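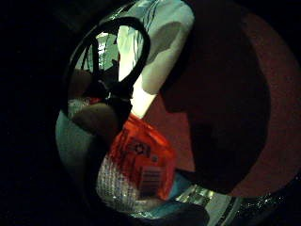 News > Local business > Technology

Robot firm shows its homework at Cinness open day, but no robot

December 27, 2022

Anyone who went along to Grillden's open day in Cinness hoping to have their washing folded by a machine will have gone home with the same pile they started with.

The company, which is based at Lonley and wants to put a household helper called Monti on sale, had promised visitors "a first look at the robot that tidies up after you". The look was limited. Monti stayed at Lonley, where staff said its arms were being refitted, and the public was shown how the company collects the examples it is meant to learn from.

In practice this meant watching people handle everyday objects at a table while their hand movements were recorded. The handling is done again and again, with small changes each time, and the recordings go back to Lonley to be sorted. Grillden says a machine trained this way will cope with crumpled cloth, shiny wrapping and bags that slump when they are picked up, all of which have caused trouble for robots in the past.

It may well do. The company offered a single figure in support, a sheet stating that of 958 recordings made in August, 952 were good enough to keep. Asked what "good enough" meant, staff said the recordings were complete and could be read by the software. That is a test of the recording equipment. It says very little about whether Monti can pick up a sock.

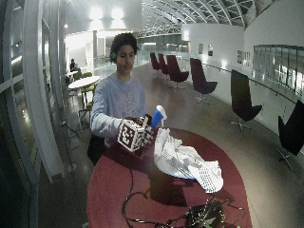

The sessions themselves were slow going, and more interesting than the speeches that came before them. A cube printed with black and white squares is held in the hand as the work is done, and the patterns let a computer follow where the hand goes and which way it is turned. Several visitors asked sensible questions about what happens when the cube is hidden from view — a fair point, given how much of housework takes place inside cupboards and under beds. The reply was that a second view, from close to the hand, fills in the gaps. How well it does so was not shown.

Nor was there a clear answer on price. A leaflet given out at the door speaks of a "monthly plan" without putting a number on it. Grillden says 300 households have joined its waiting list, though joining costs nothing and commits them to nothing. It hopes to place Monti in 200 homes for a first trial, but would not give a start date or say who pays if something gets broken.

There is also the matter of what the machine would see once it was indoors. Staff said that video from customers' homes would be "handled with care". Pressed on whether it would leave the house, they said the policy was still being written.

None of this makes the project a bad one, and the people doing the demonstrations were patient and plainly good at a dull job. Still, an open day for a robot ought to have a robot at it. Grillden says there will be another in Cinness once the refit is finished, with Monti present and working. No date has been set.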